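Notebook — gripper comparison, Sunday

Started 10.20. Second session with the glove controller, this time against both grippers. Last time we only had the Naditz two-finger on and I wanted the same tasks done with the Wukeck three-finger before we decide which one stays on the arm.

Set-up as before: arm on its own bench, operator at the ping-pong table, black glove on the right hand, marker cube on the back of it for position. Finger readings come down the glove cable. Overhead camera does the cube. The Karagiannis box does the conversion to gripper commands and the Ruline software logs everything. Logging at 100 Hz, unchanged.

Calibration took three goes. The first two came out with the wrist rotated, and the arm went left when the hand went forward. Found the cube had been put back on a quarter turn out from last time. Have drawn an arrow on the mount with a paint pen. Third go was fine, residual small enough to ignore.

Measured delay from glove closing to gripper closing, Naditz: 112 ms. Wukeck: 136 ms. I had expected the gap to be bigger, as the three-finger has more to move. The operator said he couldn't tell them apart on closing but could on opening, where the Wukeck seems to hang for a moment before it lets go. Need to look at the log for that — it may be the conversion box waiting for all three fingers to report.

Before each block we do a few minutes of hand-only practice with soft things, glove on and arm powered down, so the operator gets used to the finger pieces and we can check the readings on screen. Crumpled items are the most use for this. A rigid block gives you a clean step in the finger signal and tells you very little, while something that gives under the fingertips shows up the drift in the middle of the range.
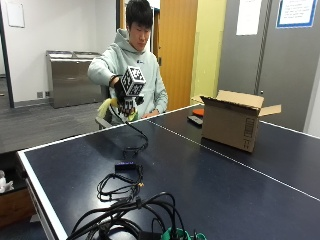 The drift is still there. Index finger reads slightly closed after a few minutes of use and doesn't come back until the glove is re-zeroed. Thumb is better than last time. I re-zeroed between every block today, so the two grippers at least got the same treatment, but it's a nuisance and won't do for long runs.

Results by task, short version:

Soft objects. Wukeck clearly better. The third finger stops things rolling out sideways. The Naditz dropped the sponge more often than it kept it unless the approach was dead square.

Flat objects off the table. Naditz better. The Wukeck fingertips are too fat to get under an edge and the operator ended up dragging things to the side of the bench to grab them, which I've allowed but marked in the log.

Cable plugs. Neither any good. The Naditz can hold a plug but it turns in the grip as soon as it touches the socket. Stopped this one early.

Boxes. No difference worth writing down.

Lost the cube twice in the afternoon, both times when the hand tipped well over and only one face was left towards the camera. The arm froze as it should and picked up again without a jump. A second camera lower down would fix it. There's a spare in the drawer but it needs a longer lead.

One dropout on the glove itself, at frame 1538 of the fourth log. All fingers went to zero for a moment and the gripper opened. Wiggled the cable at the wrist end afterwards and could make it happen again, so that's a connector and not software. Taped for now. Don't pull on it.

To do:
Replace the wrist connector before anyone runs it again
Check opening delay on the Wukeck in the logs
Thinner fingertips for the Wukeck, try printing a pair first
Longer lead for the second camera
Ask whether the glove zero can be set from a key press

Leaving the Wukeck on the arm for now. The Naditz is back in its case with its own bolts, the short ones. Packed up 16.45.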